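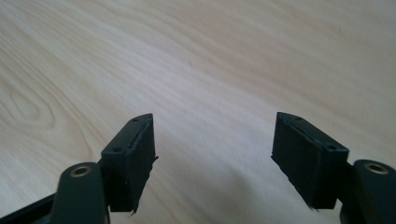

Wood Surfaces, Session 4: Reading the Grain on a Tabletop
Course notes, Nendby Evening Workshop

Hi again everyone. I promised I'd type up what we talked through last time, plus the stuff I forgot to say while I was waving my arms at the blackboard. Bring these notes with you next session, we'll be sanding and I don't want to go over the direction thing twice (I will, but I'd like not to).

Why we start with a pale top

Pale softwood looks easy and it's a bit of a trap. On a dark walnut top you can be sloppy with a cloth and get away with it. On something blond, pine or a pine-looking veneer, every ring from a mug and every scratch across the grain is going to say hello to you for years. I learned that on my own kitchen table, which I sanded in circles one January with the windows shut and a podcast on. I still eat at it. I still see the circles.

So before you touch a surface, look at it. Get your eyes down low, almost level with the top, and move around until the light rakes across. Under a bright window the grain can wash right out and you'd swear the thing was blank. Step sideways, put part of it in shade, and the lines come back. Do this from at least two sides of the table.

Long lines and swirls

Two words we used a lot, so let's pin them down.

Straight grain is what you get when the lines run more or less parallel. They can still drift or wave a little, that's fine, and they can run at a slant to wherever you happen to be standing. What matters is that they agree with each other.

Cathedral grain is the pointed or rounded arch shape, one curve nested inside the next. You get it when a board is flat-sawn, meaning the saw went through the growth rings at a shallow angle. Sometimes the arches close up into full ovals, like the lines around a hill on a hiking map. That's a pretty good way to think of it! You're looking at layers sliced by a plane, same as the map.

A knot is where a branch was. The grain flows around it, so you can get ovals there too, and people mix the two up all the time. A real knot usually has a darker, harder center. If all you see is lines curving tighter and tighter with no dark eye in the middle, it may be plain cathedral figure, or the knot may be sitting just under the surface. On a finished tabletop you often can't tell from the top alone, and I'd sooner you wrote "not sure" in your notebook than guessed.

Solid or veneer?

Somebody asked how you know. Check the edge. On solid wood the lines on top should carry over the side, and at the end of the board you'll see the ends of the rings. On veneer there's a thin skin on top and something else underneath, and often a separate strip glued along the edge. Look at the underside as well, since makers tend to save the nice face for the top.

Please do this before you plug in a sander. Veneer can be thinner than a credit card and you'll go through it in a few seconds – there's no fixing that short of gluing on a patch. If you've only seen the top, treat it like veneer until you know better.

Little dark specks

You'll find these on nearly any light top. Could be a pin knot, could be a bit of resin, could be ink or a crumb. My order of attack:

1. Wipe with a dry cloth.
2. Wipe with a damp one, wrung out hard, then dry it straight away.
3. Fingernail, gently, along the grain.
4. If it's still there, leave it alone.

Number four is the one people skip. I've watched a perfectly nice desk get a dish worn into it by someone chasing a dot the size of a poppy seed. The dot was in the wood. It was going to be there all the way down.

Sanding, short version

Go with the lines. On a swirl you can't follow every curve, so go with the overall direction of the board and use light pressure and a fine grit. For a top that's already smooth and only needs freshening up, I'd do the whole thing by hand with 300 grit wrapped around a cork block. The packs in the supply cupboard are from Lasteck, they're fine, they clog a bit on anything resinous so tap them out often.

Vacuum, then wipe, then look again at a low angle. If you see scratches running across the grain, fix them now. Finish makes them louder.

Finish on light wood

Oil will warm the color and pull up the grain. Lovely on some tops, too yellow for others. Water-based finish keeps it closer to pale but raises the fibers, so you'll need a light sand between coats. Test on the underside first and let it dry overnight before you decide anything. We have a part can of the Sevell matte left and I'd like it used up.

For your notebook

Pick one table or shelf at home and sketch the grain on a full page. Pencil only. Mark which way the lines run, any arches or ovals, any specks, and where the light was coming from. Then move the light (or wait until evening) and sketch it again beside the first one. It takes longer than you'd think and your hand will get tired of drawing lines, take a break and come back to it.

Notebooks are due May 23, 2018. Wear shoes you don't mind getting dusty, and if you have your own dust mask bring that too, the box by the door is nearly out.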